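Gripper notes, cloth handling. Two parallel-jaw grippers, one arm, same controller, same fingers where the mounts allowed it. Posting this as a thread because the spreadsheet is not readable by anyone but me.

The two units are the Kitosia and the Jilten. Both are electric, both take 24 V, both are sold as general purpose. Neither is sold for fabric. I have been using the Kitosia since June and the Jilten arrived later, so the Kitosia had more tuning time. Keep that in mind when you read the rest.

The task: pick a cloth out of a heap, lift it clear, lay it down, fold it, put it on a stack. Nothing exotic. Most of the trouble is in the first two seconds, where the fingers have to get one layer or a few layers and not the table cover.

Total logged grasps across both units: 1,573. A grasp counts as logged if the fingers closed and the controller wrote a record. Aborted approaches are kept in a separate file and are not in that number.

Stroke first. The Kitosia opens wider. I expected this to matter and for cloth it mostly didn't. A wide opening lets you straddle more of the heap, and then you get more of the heap. For folding I ran both units at a narrow pre-open and the results got closer together.

Closing speed matters more. With the Jilten at its default speed, the fingers push the top ridge of the cloth aside before they meet. You close on a fold that has already left. Dropping the speed to a third of default fixed most of that. The Kitosia default is slower to begin with, so it looks better out of the box than it is.

Force. Both units report force as motor current with a scale factor applied. Neither number should be read as newtons without checking. I put a load cell between the fingers and the Jilten read high at the low end, which is the end you use for cloth. The Kitosia read low, but by a steady amount, so one offset corrects it.

Grasp detection is where the two differ most. The usual method is to close, look at final finger position, and decide something is there if the fingers stopped early. A single layer of thin cotton is thinner than the position noise on the Jilten. It reports an empty grasp while holding the cloth.

The Kitosia has finer position feedback and gets single layers right more often. Still not reliable. On both units I ended up ignoring the position flag for single layers and checking the wrist camera after a short lift.

Wrist camera. Same camera on both, on a bracket I drew for the Kitosia and then modified. The Jilten body is longer, so the camera sits farther back from the fingertips and sees more of the fingers and less of the last bit of table. I moved it forward with a second bracket. That one flexes. More on this below.

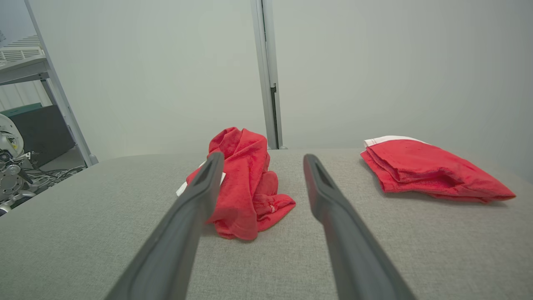
On color. Saturated red on gray fabric is easy to segment at any exposure I tried. It is also misleading, because the mask comes out clean and the inside of the mask has very little in it. Red clips early in the red channel and the folds flatten out. If you are choosing a grasp point from fold edges, bring the exposure down until the folds come back, and accept a dark background.

Auto exposure should be off. As the arm descends, the share of the image taken up by the dark fingers changes, and the exposure follows it. I lost a day to a grasp scorer whose output drifted with height. The scorer was fine. The camera was brightening the cloth on the way down.

Fixed exposure, fixed white balance, fixed focus. Focus is a compromise. I set it for the table surface at approach height and let the near part of the fingers blur. The tips need to be sharp enough to locate and no sharper.

Back to the bracket. The second one is printed, same material as the first, but the arm of it is longer. Under fast moves it rings. If you grab an image right after the arm reports in position, you get a tip location that is off by a few pixels, and it is off in a different direction each time. I added a settle delay of 2 seconds for the tests. That is far too long for real use. A stiffer bracket is the right answer.

Fingers. Stock fingers on both for the first block, then a set I cut myself with a thin rubber face. Rubber helps with lifting and hurts with release. A single layer stays on one finger after opening, and then the next move drags it. Opening wider does not help. A small sideways motion at release does.

The other thing about fingers is the angle of entry. Straight down, the tips press the cloth flat before closing, and there is nothing to pinch. Tilting the tool a little and coming in from the side of a ridge works better on both units. The Jilten needs more tilt due to its thicker tips.

Table cover. I have gray fabric on the table so the tips can press into the surface slightly without a hard stop. It also adds friction, which means a cloth dragged across it bunches up. On bare tabletop the cloth slides. I got better grasps on fabric and better placements on bare table. I stayed with fabric.

The fabric cover has its own failure. Press too hard and the fingers pinch the cover along with the cloth. The lift then looks normal until the cover tents. I set a ceiling on downward force at the wrist and this mostly went away on the Kitosia. On the Jilten it took a lower ceiling, and the lower ceiling missed some flat cloths.

Flat cloths are a separate problem from heaps. A heap gives you ridges. A folded stack gives you edges and corners, and the edge you want is usually several layers together. For moving a finished stack you want all of them. For unfolding you want one. I did not get a usable single-layer pick from a folded stack with either gripper. Anyone who has this working with stock parallel jaws, I would like to see the finger profile.

Controller side. Both grippers hang off a Grewal I/O box, over serial. The Kitosia answers a status request quickly and always in the same time. The Jilten is usually quick and sometimes is not. The slow replies come in clusters, and I could not tie them to motion, load or temperature.

With 4 retries in the driver, the slow replies are invisible in normal use. They show up as a pause before closing. With cloth, a pause with the tips already down is harmless. With anything that rolls it would not be.

Firmware: I updated the Jilten once during the tests. The force scale changed and the release notes did not mention it. Everything before the update was rescaled from load cell readings I had by luck. Take load cell readings before any update. Write down the firmware version in every record, not in a header at the top of the file.

Cabling. The Jilten connector exits to the side and the Kitosia exits at the back. On a wrist that rotates a lot for folding, the side exit wraps sooner. I had to limit the last joint and re-plan some folds as two shorter moves. It cost time on every cycle and none of it shows in a gripper spec sheet.

Calibration. Hand-eye calibration was done again after every gripper swap, even when the bracket stayed on. I tried skipping it once. The residual looked acceptable and the grasps landed to one side of the ridge. On a rigid part you would never notice. A cloth ridge is narrow enough that you miss it.

Reset procedure between trials, for those who asked. Pick the cloth up by a random point inside its mask, raise it, drop it from a fixed height. This gives a heap, but it tends to give the same kind of heap, with one peak. Hand-crumpled cloths are more varied and harder. I logged the two reset types separately and you should not mix them in one success rate.

I also ran a few sessions with a Fekik suction cup in place of the fingers, out of curiosity. Woven cotton leaks too much. It held a coated cloth well and let go of everything else. No further testing planned.

Where I am landing. For single layers and thin fabric, the Kitosia, mainly for position feedback and steady reply times. For thick cloths and whole stacks the two are close enough that I would choose on connector position and price. The Jilten closes harder and I have no use for that here.

Things I would do differently: stiffen the bracket before taking any data, lock the exposure on day one, and put the same tuning hours into both units. The last one is the weak point of this comparison and I can't correct for it afterward.

Open items. Jilten slow replies, cause unknown. A finger profile with a thin lower lip, drawn but not cut. A towel with a heavier weave, to see whether the position flag becomes usable at some thickness. I will add to this thread when the fingers are done.

One correction to the post on force. The Jilten reads high below the middle of its range only. Above that it agrees with the load cell. I had the plot axes swapped when I wrote it up. The recommendation does not change.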